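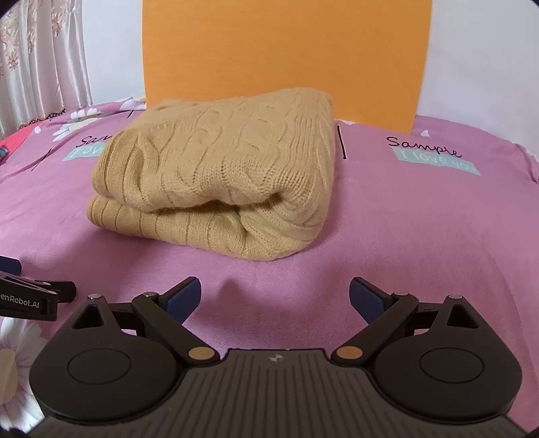 Quick answers before the Drokeo open day. Put together fast by Nelly Marulanda, will fix things as people write in. Last touched in February.

## The basics

**When and where?**
Drokeo workshop, second floor, the old Nakamura building. Doors at 10 am, last group goes in at 3:15 pm. Not the Cusoter building next door, they have the same green awning and people keep going up the wrong stairs.

**Do I need a ticket?**
Yes. Free, but you need one. We had 143 sign-ups last time and the room did not enjoy it. Book on the sign-up page, pick a slot, bring the email on your phone. Printed is fine too.

**How long is a visit?**
45 minutes. Short talk, then the folding demo, then hands-on. You can stay in the hallway after that as long as you want. Coffee there.

**Can I switch slots?**
Before the day, yes, same link in your email. On the day, ask at the door, depends who doesn't show.

## The demo

**What will I see?**
Laundry, mostly. One person with a gripper in each hand, picking up and folding clothes on a bed. Then the arm we're training tries the same kind of job. The arm is slower. Please be patient with it.

**Why hand-held grippers and not just the robot?**
Faster to collect. A person can do a shirt in the time it takes us to set up the arm once. We record what the hand-held ones do and train from that. Anwara Ekanayake does the longer version in the talk, with slides, save the hard questions for her.

**Why sweaters? Towels look easier.**
Towels are easier. We did towels all last year. A cable knit is thick, it doesn't stay flat, corners roll over on themselves, and the ribbing stretches if you pull on it. So it's a better test. The mustard one gets used a lot.

**Why a printed sheet instead of a plain table?**
People's beds have patterns. Flowers, writing, whatever. If it only works on a gray table it's no use to anyone. We swap sheets between sessions so don't expect the same one all day.

**What are the fingers made of?**
Dark blue pads at the tips with a woven feel to them, that's the part that touches the clothes. Two fingers, open and close, nothing else. You don't get a thumb. Takes a few minutes to stop wanting one.

**How many folds have you recorded?**
807 usable ones on knitwear as of this week. More that we threw out.

**Does the arm ever mess up?**
Yes! Often in front of guests. Menaka Jayasinghe runs that station and will start it over. Usually it drops a sleeve.

## Hands-on

**Can I try the grippers?**
Yes, that's the point of the second half. One pair per table, you get a turn of 5 minutes, more if the group is small.

**Are they heavy?**
Not at first. Your wrists will notice by the end. Tell the person at your table if you want to stop early.

**Can I bring my own clothes to fold?**
Sure, clean ones. No beads or sequins please, and nothing you'd be sad about if it snags.

**Will I be recorded?**
Practice turns aren't saved. If you want your folds to go in the training set there's a form, Catalina Pereyra has it at the front desk. Totally optional, saying no doesn't change your visit. Faces aren't kept ether way.

## Kids, access, other stuff

**Ages?**
Any age for the talk and demo. Hands-on is ten and up, hands need to fit the handles. Under 14 with an adult.

**Wheelchair access?**
Yes. Elevator is at the back, ring the bell marked Ukow (they share the entrance with us). Tables can be lowered, let us know when you book and it'll be set before you get here.

**Parking?**
Street only. Bus is easier.

**Photos?**
OK in the demo room. Not in the back office, there's a sign. Flash off when the arm is moving.

**School groups?**
Not on the open day, too crowded. Write to Moushumi Sivakumar and she'll find a morning for you. Max one class at a time, and she'll want a head count and the grade level.

**Can I buy one?**
Not from us. We don't make the hand-held grippers, we only use them.

**Are you hiring?**
Part-time folding sessions, yes, a few spots. Ask at the desk. No experiance needed.

**My question isn't here.**
Reply to your ticket email, it goes to me. Might take a day or two this week.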